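Old Dell tower: is the power supply worth keeping?

tane_h
Picked up an old Dell desktop for parts. Side panel is off and I'm deciding what stays. The supply has an 80 efficiency badge and a CE mark on the label, so I'd rather reuse it than bin it.
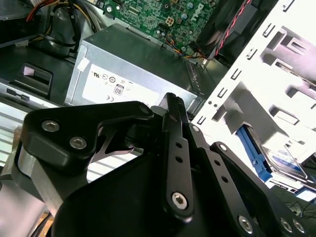
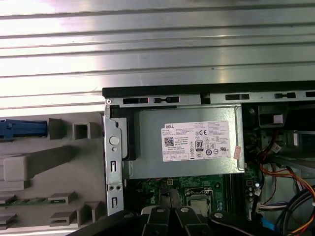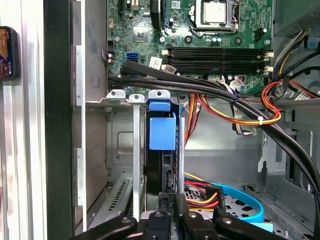

My plan is to put it in a Zesard case I've had since December. Do I need an adapter, or will it go straight in?

Backlund_T
Check the plugs and the screw holes first. Dell used its own layouts on plenty of machines. I'd buy a new supply and leave that one where it is.

grudix29
Disagree. If the label says 300 watts or more it's fine for a basic office build. Measure it against the new case before you spend anything.

Backlund_T
Watts won't help if the plug is wrong.

tane_h
Fair point. I'll read the whole label tonight and write down the outputs.

stefania_k
Whatever you do, unplug every lead at the board before you lift the supply out, and don't open the supply itself. Put the screws in a cup. I'd leave the processor in its socket too, it's safer there than in a drawer.

grudix29
Agree on the processor. If you want to run the old board again it'll need memory, and used sticks are cheap. I paid 5 quid for my last one.

Related threads
Čierny case fans, too loud?
Selling: 6 mixed SATA leads
Tisemov board won't start
Best way to clean a dusty heatsink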